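Planification de saisie en bac -- notes du cours 6
Module Perception et commande, responsable : Ottó Farkas
Travaux pratiques : Lungile Mahlangu, salle Wasilewska

6.1 Espace de configuration et parois

Le bac est modélisé par cinq plans : le fond et quatre parois. Le planificateur Gristelura reçoit ces plans dans le repère de la base et les dilate d'une marge fixe de 20 mm. Une pièce appuyée contre une paroi se trouve donc en partie dans la zone interdite, et la saisie par centrage échoue dès le test de collision. On réduit alors la marge pour le seul doigt, jamais pour le poignet ni pour le faisceau de câbles.

Rappel : le faisceau ne figure pas dans le modèle URDF. Il est représenté par une capsule solidaire du dernier axe, dont le rayon est surestimé.
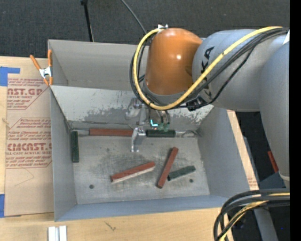
6.2 Choix de la pièce

Chaque bloc segmenté reçoit un score :

s = a·d + b·h - c·o

avec d la distance à la paroi la plus proche, h la hauteur du sommet et o le taux d'occultation. Un bloc rouge en travers au milieu du fond passe avant un bloc vert logé dans l'angle arrière -- à occultation égale, le terme d domine.

Sur le jeu Tremum (683 cycles), plus de 26 % des rejets proviennent d'une orientation mal estimée.

6.3 À préparer

Exercice 19 : écrire le test de collision doigt-paroi et donner son coût par candidat. Rendu en avril, sur le dépôt Brorham.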